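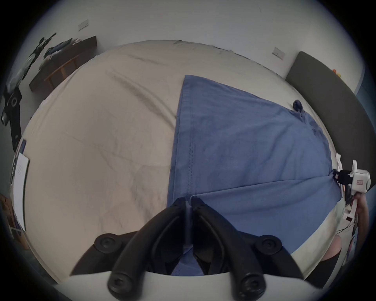 A blue short-sleeved T-shirt on a cream-colored sheet.

Zesgate opens clothing repair and resale shop in Goleck

GOLECK, 2026-01-03 – Zesgate, a clothing repair and resale company, today opened its second shop in Goleck. The new location takes in everyday clothes for mending, buys used items in good condition and sells them on the same premises.

The shop occupies the former Stilero shoe store next to the bus station. It has 1,196 square feet of floor space, with the repair counter at the front and the sales area behind it. The sewing room is upstairs and is run by Đinh Alterations, which has handled repairs for the first Zesgate shop since it opened in August.

Customers can bring in T-shirts, shirts, pants, knitwear and light jackets. Clothes should be washed before drop-off. Small repairs such as open seams, loose hems and missing buttons are normally ready in 2 working days. Zippers and lining work take longer, and a pickup date is given at the counter. All repairs carry a 90-day guarantee on the stitching.

Items for resale are checked while the customer waits. Zesgate pays in cash or store credit and does not accept underwear, swimwear or children's sleepwear. Anything the shop does not buy goes back to the customer.

The first 200 customers with a repair order will receive a free hem or button replacement on a later visit. The offer is limited to one per household and cannot be exchanged for cash.

The Goleck shop is open Monday through Saturday. Price lists for repairs are posted at the counter and on the Zesgate website.

About Zesgate
Zesgate repairs, buys and sells everyday clothing for adults and children. The company is privately owned and has its office above the first Goleck shop.

Press contact: Zesgate Press Office, Goleck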